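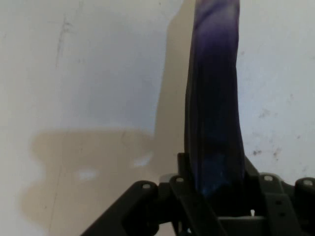

Photo: Illia Skoryk, wrist camera, Plotari open day

Handout 4. Notes from our visit to Plotari

At the second stand we watched gripping of soft things. The dark purple piece is held at its lower end, between the black finger and the housing on the right, and the upper part stays free. Please look at the wrinkles when you read the part on contact area.

Rajkumari Lodhi told us that the stand repeats about 3000 grips between two services. She closes the fingers slowly, by position and without a force sensor.

For the next lesson: write half a page on how you would choose the closing width for a soft object.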